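Notebook, textile bench, Tuhiwai workshop
May, second entry
Started 8:40, closed 16:10

Subject: shrinkage of the fleece-back knit after washing, continued from the last entry.

Where we are
Last time I finished the marking of the swatches from the Elanville roll and left them flat overnight to relax. In the morning I measured again before any water. Two swatches had moved a little at the corners, I think from how I pulled the roll when cutting. I cut them again from the middle part of the roll. It cost me one hour but I do not want to argue later if the result is from the wash or from my hands.

Warrick Kingi asked me to write the conditioning time every time, also when it is the same. So: overnight, window closed, same table as before.

Weighing
The whole set before washing was 2,704 g on the big scale. After the first wash and full drying it was 2,647 g. The difference is 57 g, so a bit more than two percent. I expected some loss, because the inside of this knit is brushed and gives a lot of lint in the first wash. I collected the lint from the dryer filter and put it in a paper bag with the label, but I did not weigh it yet. The small scale has a weak battery and the last digit is jumping. Please, whoever goes to the shop, buy the flat battery and not the round one.

If the lint is much less than 57 g, then a part of the loss is finish or oil from the knitting. Warrick thinks it is mostly finish. I think it is mostly lint. We will see.

Washing
I used the Horkosano powder, same box as for the first roll, normal dose. Water warm, program for cotton, without softener. I made one mistake: I put the swatches in together with the ballast cloths in one bundle, and they were twisted when I opened the door. For the next wash I will put the ballast first, then the swatches one by one.

The twisting did not leave a permanent fold, but swatch B has a diagonal wave which was still there after drying. I pressed it by hand only, no iron. The procedure which we agreed with Furklow says no iron before measuring, and I want to keep to this even if the wave makes the reading difficult.

Measuring
Length marks are along the wales, width marks are across. I write this again because in the first entry I exchanged the two columns, and I found it only when the numbers looked too nice. The corrected page is glued over the old one.

The length is shrinking clearly more than the width. In swatch A the width did not change in a way that I can read with our ruler. In swatch B I do not trust the width because of the wave. Swatch C and D agree with each other well. I am not going to calculate an average before the third wash.

The rib is a separate problem. It does not shrink like the body, it becomes narrower by itself when it lies and then gives back when you touch it. I tried to measure it three times and had three different answers. Idea: put the glass plate on it, wait one minute, then read through the glass.

Garments
The swatches do not tell us what happens at the seams, so the next part is with finished hooded sweatshirts. I wrote down the way of laying out, so that two persons can do the same and get the same number:

1. Shake once, holding at the shoulders. Do not pull.

2. Lay it face down on a flat surface, sleeves out to the sides, waistband straight.

3. Fold the hood back on the body so that it does not drag the neckline. The thick roll at the hood is no problem for the body length if the ruler starts from the neck seam.

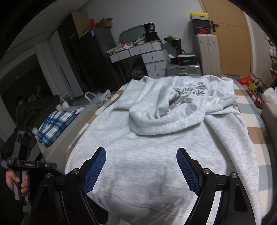 4. Smooth with the flat hand from the middle to the outside, one time only.

5. Measure the body length from the neck seam to the lower edge of the waistband, then the length without the waistband. Write both.

6. Measure the sleeve from the shoulder seam to the beginning of the cuff.

With embroidery there is one more point. The stitched area has a backing and it will not follow the knit, so I expect small puckers around it after the wash. Measure beside the embroidery, never across it.

To do
Weigh the lint bag when the scale is working.
Second wash of swatches A to D, ballast first.
Try the glass plate on the rib.
Ask Furklow if they accept air drying for the garments, or if we must use the dryer. Their sheet from page 23 says one thing and the table on the back says another.
Send Warrick the corrected columns.
Cut 16 spare labels, the cotton ones. The paper labels did not survive.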